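Right, a few of you asked what's going on at ours since the Skilik people came in, so thread. Typing this on my break, excuse the spelling.

We do back office and stock for Birnby. Small firm, open-plan, everyone can hear everyone's phone calls. In November management told us the shelf work was going to be "automated in stages". That was the whole email. Two lines.

Stage one, for those who missed my last moan: no robot. Us. We do the job holding the gripper, it records how we do it, and somewhere down the line a machine has a go. Training data, basically. Our hands, our habits, our bad backs.

So now part of my shift is the normal job and part is the same job but slower, with a thing in my hands. Picking up, putting down, tidying a shelf, folding a cloth. Stuff I've never once thought about in my life.
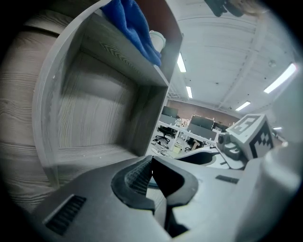
2 min read

First thing that changes is how you move. You can't just grab. Normal me reaches for a cup while talking to someone and looking at the clock. Gripper me has to line up, close, lift, wait, put down, open. By lunch I was reaching for my own sandwich like that.

Second thing - your wrists. It's not heavy for the first ten goes. After an hour it is. We asked for shorter turns and got them, credit where it's due, but we did have to ask. Put that in your rollout plan, if you're writing one.

Third thing is the marker cubes. Keep them where the camera can see them or the take's no good and you do it again. There's a reject pile on the system with our initials next to it. I don't love that. We got told it's "only for quality". Heard that one before, at Picard, where I did returns, and six months later it was in everybody's appraisal.

The software is called Stestateo, which none of us can say. Logs each go, start and stop. If you forget to press stop it just carries on recording you walking to the loo. Ask me how I know.

Gwenaël Chauvin is our rep and has been on at them about it from the start. What he got in writing so far: recordings aren't used for discipline, turns are capped, and nobody's hours get cut while the recording stage is on. What he didn't get: anything about after.

And it's the after that people talk about in the kitchen. 7 of us on the team. Three trained on the gripper, the other four covering the desk while we're off doing it. Nobody got extra cover. So the four are busier, and a bit narked with the three, and I get it. I'd be narked.

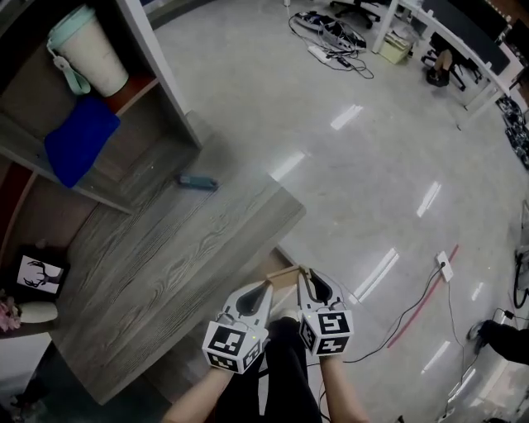 The small bits are the worst. Card, thin stuff, anything that lies flat. My fingers know how to get a nail under it. Two big plastic-looking prongs don't. You end up inventing a technique, and then the Skilik lady writes down your technique and says oh that's lovely. It is quite nice being asked tbh. Nine years there and first time anyone wanted to know how I pick something up.

That's the odd part I keep coming back to. It's the most interest anyone has shown in the job since I started and it's for the purpose of me not doing it. Both true. I haven't sorted out how I feel.

Someone replied asking if we get paid more for it. No. There's talk of an allowance. Gwenaël says there should be, it's different work to what's in the contract. Meeting on Thursday, I'll post what they say if I'm alowed.

Someone else asked if the machine will be any good. No idea. We haven't seen one do anything yet, only a video from their own office, and everyone's good at their own office. I'd want to see it on a Monday with a delivery in and the shelves in a state.

If your place is about to do this, few things to ask for early. Who owns the recordings. How long a turn is. Who covers your desk. What happens to the job after, on paper, with a date on it. And get your rep in the room before the kit arrives, ours got in after and has been catching up since.

Also wear shoes you can stand in. I did the first day in the wrong ones, never again.

Break's over, got another turn at half past. Will add to this after the meeting - mute me if you're bored of it already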